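# Clearing the Table Remains Unfinished Work

The question put to our office most often is whether a machine can be trusted with ordinary chores. Our position is that it cannot yet be trusted without supervision, and that purchasing decisions should reflect this. Clearing a cluttered table is a fair test of the matter, and simulated rooms are a sensible place to begin it.
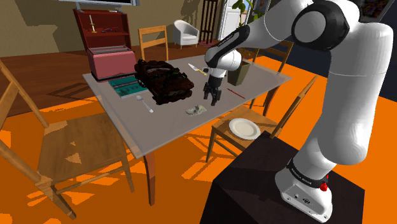
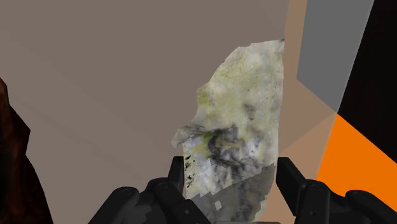
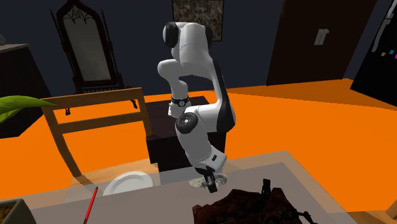
A person asked to tidy a room decides in a moment what is trash, what belongs in a drawer and what should be left alone. Those decisions are the chore. Lifting is the smaller part of it, and suppliers who report only on lifting are reporting on the smaller part.

At Faltcombe, Parvathi Hegde reviewed 910 simulated attempts at table clearing for the Enell program. She asked that 46 of them be set aside and read in full by staff with housekeeping experience. Their comments were practical. They wished to know whether a crumpled paper had been checked before disposal, and whether a knife had been put away by its handle. The original scoring sheet had no place for either point.

Carter Penner of Leclerc has argued that such concerns will fade as grippers improve. We respect his experience on the shop floor, where parts arrive in known shapes and in a known order. A household offers neither condition. A soft bag does not hold its form, and the same plate may be on the table in the morning and on a chair by noon.

We therefore recommend that any trial in a residence run for at least four months, with a member of staff present throughout. Results should be reported by chore completed, and every item that a person had to move afterward should be listed. The Brurnano residence has agreed to these terms and will begin with its dining room in July.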